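Plerell Parcel Handling Capture Kit

Item status: in stock, ships from Metville
Page updated Mar 28, 2024

The Plerell kit records manual parcel work from the worker's own point of view, for teams training robots to pick and sort. It is worn on the head and leaves both hands free. The worker does the job as usual, and the kit stores video and head motion together.

We set it up for depots and sorting floors, where parcels come in dented, retaped and wrapped in plastic. Clean test cartons are easy to grip and easy to label. Worn cardboard, shiny tape and bubble wrap are harder, and a picking model needs plenty of them.

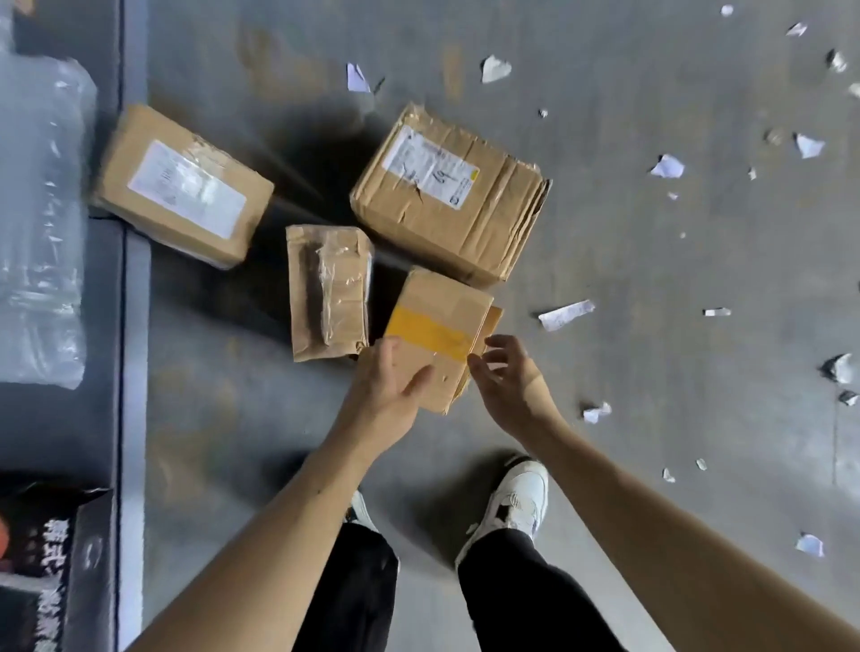
The lens points down at a fixed angle, so hands stay in view during floor-level work as well as at a bench or conveyor. If your staff work mostly above waist height, ask for the Hurnholm bracket, which tilts up in 5 steps.

What's in the box
Head unit with padded strap
2 batteries and a charging dock
Storage card and reader
Wipe-clean liners, pack of 12
Printed setup card

Battery changes take a few seconds and don't end the recording. Files copy over as plain video with a matching motion log – no account or subscription needed to open them.

Shipping labels can be readable in the footage. The Ebrahimi desktop tool, sold separately, blurs printed and handwritten text before files leave your site. Run it on a short clip first and check the result.

Rental is by the week, with a maximum of 26 units per order. Orders for April delivery are open now. Spare straps and liners are listed under Accessories.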